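March
Delali Akolgo
2 min read

I have been trying to learn to cook from my grandmother's recipes, which she dictated over the phone and which contain no numbers whatsoever.

"How much flour?" Enough. "How long in the oven?" Until it's done. I asked what temperature and she said hot, in the tone you'd use on a person who puts socks on over shoes.

My cousin Mohammed-Awal Antwi claims he once got an actual measurement out of her. It was "the blue cup." The blue cup broke before either of us was born.

So I bought a cookbook. It has 153 recipes and every one starts with something you should have done last night.

The bread recipe says it serves 2. I would like to meet the 2. I ate it standing up, alone, before it had cooled.

Tried her bean stew again this evening. Texted her that it tasted wrong. She wrote back "onion." Just that. More? Less? Is it a greeting?
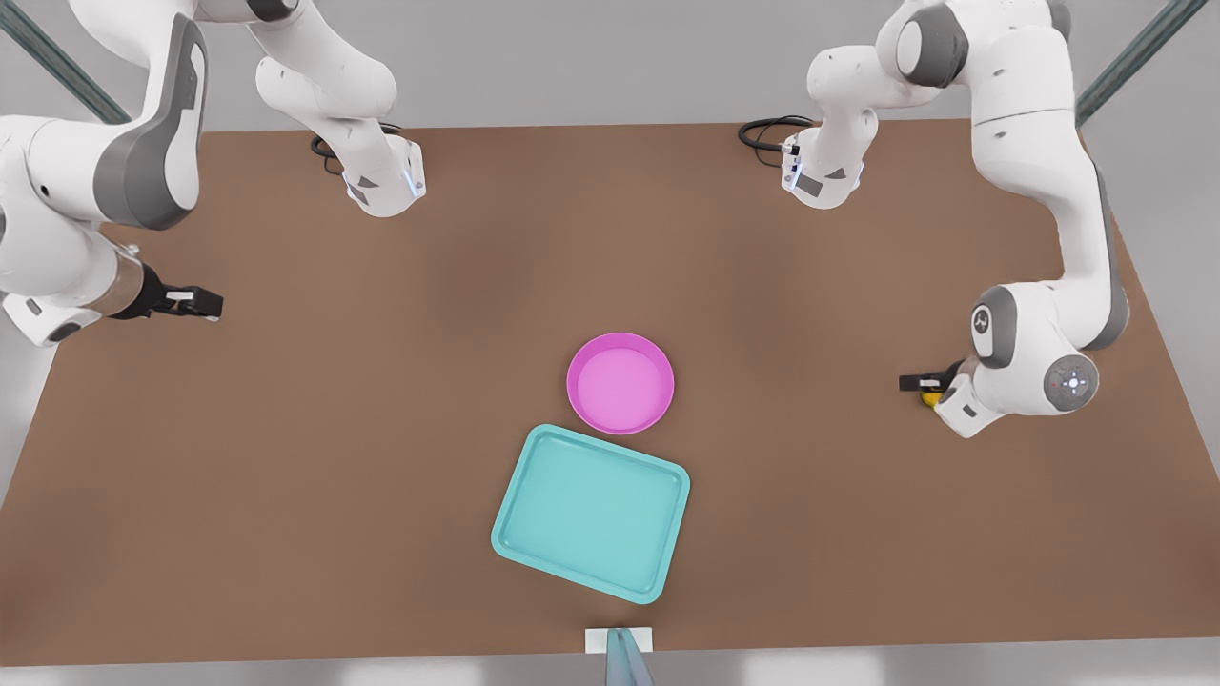

Bean stew, attempt four, starts with me writing things down. Grandma thinks this is cheating. I've also been told I need proper dishes, and my whole ambition at this point is a round pink bowl and a teal tray on a plain brown table, with enough bare space left over to put down a spoon.

She called back at 9. It was less onion. Also, apparently, different beans.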